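About Us - Brenside Sorting Room
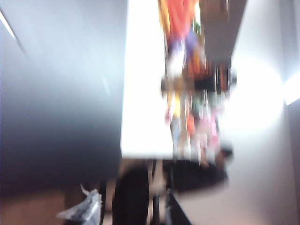
Brenside started with one rented room and far too many bags. Nele Schmieder had been clearing flats in Drornberg for years and kept hearing the same thing - take it all, just don't throw it out. So she didn't. The room has plain light gray walls and we've left them that way, there's plenty of color in it already. Orange, purple, yellow, green, pink, all bunched up together next to the white panel. We like it like that. Easier to spot what you need.

What we do: clear, sort, pack, pass on. Household stuff mostly. Clothes, linens, kitchen things, the odd lamp. Last year we finished 122 homes and filled 1,004 boxes, every one labeled by hand. Good tape matters. So does a fat marker.

We're a team of eight now. Two on the van, the rest in the room or out at somebody's kitchen table working through drawers. Small jobs welcome - one closet, one shelf, the hall you can't walk down anymore.

Drop-offs at the Omerović building, side door, ring twice. Please fold if you can. No paint, no matresses, no tires. We also can't take single shoes, sorry, we get alot of them.

Second room on Inalum Street opens in April. It has 13 long shelves and a proper packing table. Until then things are tight so call before you come by.

Page updated 2019-03-05. Prices are on the other page.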